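Chore Automation FAQ

Grallham Technical Notes

Which household chores can a robot do without help today?

Floor vacuuming and lawn mowing, within a mapped area. Both avoid the hard part of the problem, which is grasping. The machine moves across a surface and never has to pick up an object it has not seen before. Window cleaning on flat glass falls in the same group.

Can a robot clear a table or tidy a room?

Under supervision, partly. Rigid objects of moderate size are handled well if they stand apart from each other. Performance drops when objects touch, overlap, or lie against a wall. A general tidying robot that can be left alone in an occupied house is not something we can recommend for purchase at present.

What about laundry?

Moving a garment from one container to another is feasible. Folding is slower. A crumpled cloth has no fixed shape, so the system must find an edge or a corner before it can plan anything. In our Uketti trial, a hand towel took 70 seconds to fold. A person does it in a few.

Are shop-floor chores further along?

Yes, where the part is known. Machine tending, palletizing, and screw driving are routine. Sorting mixed returns, clearing a scrap bin, or kitting from unsorted stock is less mature. The arm is seldom the limit. Perception and grasp selection are.

How is a mixed-bin pick rate calculated?

Successful picks divided by attempts, where a success means the item was lifted, carried, and released at the target. An item dropped on the way is a failure, even if it lands in the right place. On the Beaudoin item set our rate was 63 percent with cloth included. We do not publish a rate with cloth removed.

Why do you use toys and tableware in place of production parts?

They are cheap, easy to replace, and cover a useful range of shapes. One bin can hold a crumpled cloth, a plastic goblet on its side, a studded toy brick, and a small toy animal. The goblet's thin stem and base call for a different grasp than its cup. When its stem lies over a flat block, the order of picking also matters. Clamp the bin before running, or contact with the walls will shift it and invalidate the calibration. 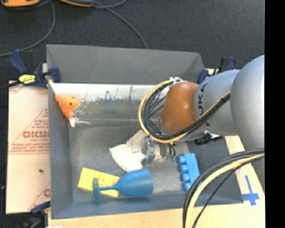 Does a larger arm give better results?

Generally no. Payload is rarely the constraint with household items. A larger arm has more reach, but its wrist and cabling need more clearance near the bin walls. Check cable slack through the full range of wrist rotation before the first run.

Two fingers or suction?

Suction is faster on flat, sealed surfaces. It performs poorly on fabric and on narrow stems. For mixed items, start with 2 fingers and add suction later if the item list justifies it.

When will the next set of results be posted?

The Grirnanari bin trials are scheduled for February. Questions on test method go to Yasuo Noguchi, who answers mail on Thursday.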